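How a Local Band Keeps Its Audience: Hemo in Waltstead

Project report by Adom Lamptey
Supervisor: Abdelkrim Abdel Rahman
19 March 2021

1. Aim

In this project I wanted to find out why people continue to follow a rock band after its first popular years. I chose Hemo, a group from Waltstead which has played in the town for 16 years. Their second album, Aralden, is still the one most listeners name first, although the band has made three more.

2. Method

I prepared a short questionnaire and shared it in February on the message board of the band's followers. I received 79 answers. I removed those which were not complete, and 57 remained. I also had a long talk by telephone with the drummer, who was very patient with my questions, and I read the old concert notices in the town library.
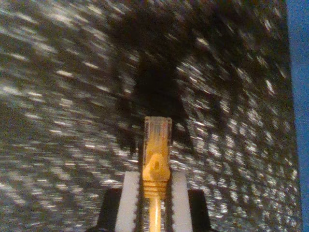
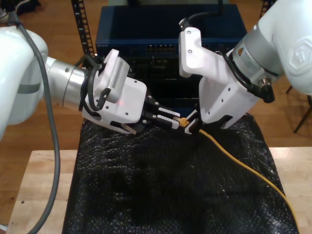
3. Results

The largest concert of Hemo was at the Lloyd, where 3260 tickets were sold. Many listeners wrote that they remember this evening better than any of the records. The drummer remembers mostly the work before it, when the stage had to be connected again after a change of mixing desk. The network cable for a digital desk has the same small clear plug as the yellow one held in the gripper's white fingers, and he told me that with one such cable the band replaced a heavy bundle of older ones. The sound became cleaner, but two of the older followers complained that it was now too clean.

On the question of new songs the answers were divided. Listeners who came to the band through Aralden want to hear it complete. Those who came later prefer the slow songs from the last album, and they go to more concerts in a year.

4. Discussion

I think the concerts hold the audience together more than the records do. However, my answers come only from people who use the message board, and a person who stopped listening would probably not be there. I should have also asked visitors of the Lloyd who do not know the band so well, but the hall was closed during my work.

5. Further work

With more time I would compare the song lists of the early and the late concerts. The drummer has kept most of them in a folder and has offered to copy them for me.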